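Two-arm folding cell loses the waistband end on kids' jeans. Is re-teaching really the answer?

We run a two-arm cell folding children's pants. Plain cotton is fine. Elastic-waist denim is where I lose patience: the waistband end sags below the rest when the arms pull it taut, and the fold lands crooked. The integrator wants us to re-teach all the grasp points. I've heard that before.
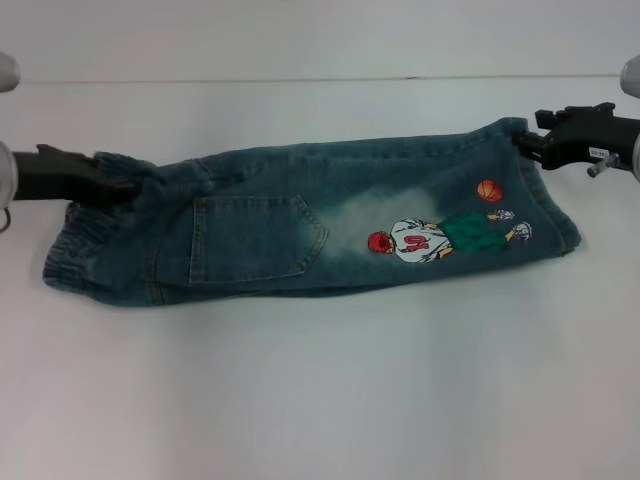

Javiera Bustos
I'd leave the taught points alone until you've checked the jaws. Gathered elastic is a thick wad compared with a hem, so if both grippers close to the same width, one of them is set wrong for its end. Put a scrap of waistband in the left jaw at production force and tug it by hand. If it creeps, re-teaching buys you nothing. Also look at the pads. The Vieira sheet we got promised 1,050 hours from a set and I wouldn't plan around it, because denim chewed through ours much sooner.

zitow_nights
Just slow it down. Worked for us.

Bernberg line 2
Slowing down hides it, in my opinion. We ran at 30 percent for a month and still got crooked folds, only fewer per shift. What helped was checking the height of one gripper against the other with a straightedge on the table, arms in the hold position, no garment. Ours didn't agree, and the controller swore they did. After that we re-zeroed the one wrist and ran 200 pairs before touching anything else. I can't promise it's your problem. Check the cable near the wrist too while the power is off. If it tugs at full reach, the zero will wander again.

Contact | Copyright Clundidmont Help Boards | Back to top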